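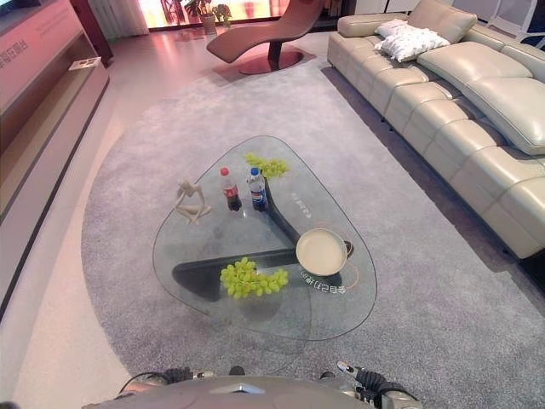 **Holloter drawing** is a form of art therapy in which a small group works on one long sheet of paper without talking. I've been running sessions for years, so forgive me if this entry gets a bit personal (I love the stuff!).

## How it works

Each person starts at their own spot and draws toward the middle. After 10 minutes everyone moves one place to the left and carries on with whatever the last person left there. Most groups make 2 full rounds, then put the chalk down and talk.

The talking is where I get nervous - you never know who'll be upset that their bird became a boat.

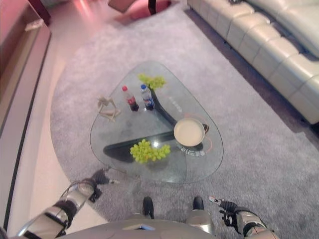
Kaisu Rantala objects that the moving is the weakest part of the method, and that people in grief should be allowed to keep their own corner to the end. I've tried it her way on Friday evenings and I do see the point, though the sheets come out quieter.

## Materials

Soft chalk and plain paper off the roll. Leena Miettinen's groups use charcoal, which gets everywhere.

## See also

- Scribble drawing
- Group mural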